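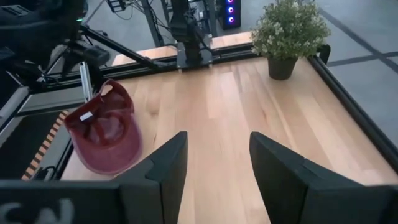
Rurnum Cell Practice Guide, second edition: review
October 31, 2025

The Rurnum guide sets out working rules for small tabletop arms used near people, mostly on soft goods. It runs to 326 pages and comes as a ring binder with a set of laminated cards. We worked from it from February onwards, alongside the older Lamel handbook.

Section 4, on floor and edge marking, is the strongest part. It asks for hazard tape wherever an arm can pass over the side of the table, and for a written check of clamps and rails before each shift. The check has 18 lines and fits on one card. Lamel spreads the same material over two chapters.

Section 6 deals with cloth. The main rule is that a garment must be lifted clear of the container wall before any sideways move, and that the release height is fixed in advance.

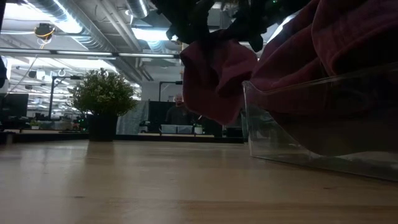
The guide is weaker on sight lines. It says that people on the far side of a bench should be able to see the arm's state light, but gives no distance or angle. Fudulside's free checklist does better here, with a short table for benches in open rooms.

Two-arm work gets only 11 pages. The rule on shared grasp zones is sound — one arm holds, the other waits outside a marked radius — but the text says little about knitted items, where the loose end can hang into the second arm's path. We wrote our own rule for this and put it in the binder.

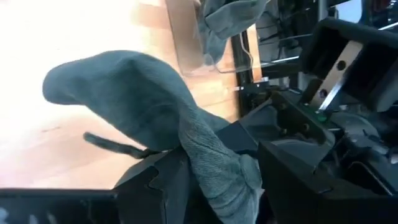 Knitted sock held at the cuff, second gripper close by.

The index is poor. Page 273, on cable routing, is listed under "furniture". Halilović stocks the binder and sells replacement cards singly.

Recommended for Sections 4 and 6. Keep Lamel for two-arm cells.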